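Oil finish vs poly on a round table, and why does everyone lie about coasters
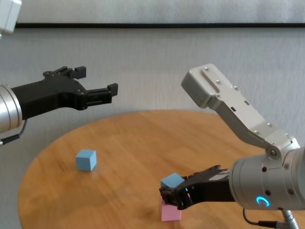 The table. Warm honey brown, grain you can see from the next room.

durness_dan
Posted 2 October 2025
Picked up a round wooden table secondhand for $70 and I'm trying to decide what to do about the top. The seller told me it was "oiled with love," so no useful information there. My house has two kids and a spouse who believes coasters are a form of oppression. I have a can of Gromwood hardwax oil left over from a shelf project. Do I put that on, or do I do the grown-up thing and use polyurethane?

sandpaper_tiger
Poly. Three coats, light sanding in between, go live your life. Oil is for people who enjoy redoing things.

knotty_pine_70
Disagree completely. Poly looks great until the first deep scratch, and then you're stripping the whole top. With oil you rub a bit more in and go back to your coffee. Mine has been oiled since 2011 and it looks like a table.

sandpaper_tiger
"It looks like a table" is quite the endorsement.

knotty_pine_70
It's what I was going for.

mrs_bevel
Before either of you gets him to open a can: what's on it now? If there's old varnish under there, hardwax oil will sit on top and stay gummy till March. Ask me how I know. Put a few drops of water somewhere you won't miss. If they bead up and stay there, you probably have a film finish or a lot of wax.

durness_dan
Beads up like a freshly waxed car. So the love was varnish?

mrs_bevel
Could be love, could be paste wax. Wipe a small patch with mineral spirits and try again.

grovetance_refugee
Whatever you do, stay off the Grovetance forum with this question. I asked about a side table there and got 153 replies, most of them about whether I deserved a side table.

sandpaper_tiger
I was in that thread. The jury's still out.

nyitrai_fan
Has anyone tried the Nyitrai water-based stuff? Dries in 30 minutes, hardly any smell. My only complaint is it made my oak look a little like a school desk.

knotty_pine_70
That's the trouble with all the water-based ones. They kill a warm color.

mrs_bevel
They don't kill it, they just don't add any. His is plenty warm already. I'd use it on that.

durness_dan
Update: did the mineral spirits, water still beads. Varnish it is. My spouse has now suggested a tablecloth.

sandpaper_tiger
Gloss or satin tablecloth?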